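Épicerie solidaire de Brullcombe
Rapport d'avancement à la fondation Stanciu, deuxième période

Chère Madame, cher Monsieur,

Vous nous aviez demandé un rapport court. Le précédent faisait trente pages et Horațiu Stanciu a eu la bonté de nous dire qu'il l'avait lu en entier, avec des pauses.

Fréquentation. Nous avons servi 106 foyers en décembre, contre une prévision de 200. La prévision était de moi. Elle reposait sur l'ouverture de l'antenne de Hultembridge, laquelle a un bail, une enseigne et une très belle porte, mais toujours pas d'électricité. Le fournisseur nous assure que le dossier progresse. Il nous l'assurait déjà à la rentrée, avec les mêmes mots.

Stocks. L'inventaire papier donne 2 068 articles, le logiciel Pivix en donne 2 037. Nelu Ardeleanu a recompté deux fois et tombe sur le chiffre du papier. Nous avons donc corrigé Pivix, qui l'a mal pris et réclame depuis un mot de passe à chaque rayon. L'écart venait des légumes secs, saisis au kilo par les uns et au sachet par les autres. Une consigne est affichée au-dessus de l'écran.

Les conserves restent notre fonds de roulement. Le poisson part en premier, les betteraves en dernier, et les salsifis ne partent pas. Si l'un de vos donateurs envisage encore une palette de salsifis, dites-lui que nous sommes touchés.

Équipe. Haris Bukhari a repris les tournées du matin à la place de Florin Pascu, passé à la comptabilité à sa demande, ce qui ne s'était jamais vu chez nous. Relu Pascu garde les ateliers cuisine. Celui sur les repas sans four a fait le plein, celui intitulé « Redécouvrir le chou » beaucoup moins. Le titre sera revu, le chou maintenu.

Budget. Le poste transport est dépassé (embrayage de la camionnette). Le poste électricité de Hultembridge est, pour les raisons déjà dites, remarquablement bien tenu. Nous sollicitons votre accord pour passer de l'un à l'autre la somme indiquée en annexe.

Prochaine étape : un rayon poisson et légumineuses à prix fixe, dès que les étagères seront livrées.

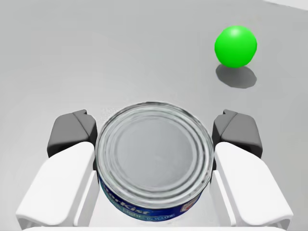

Il nous faudrait votre réponse sur le transfert avant la prochaine échéance du garagiste, homme patient mais qui a désormais notre numéro personnel.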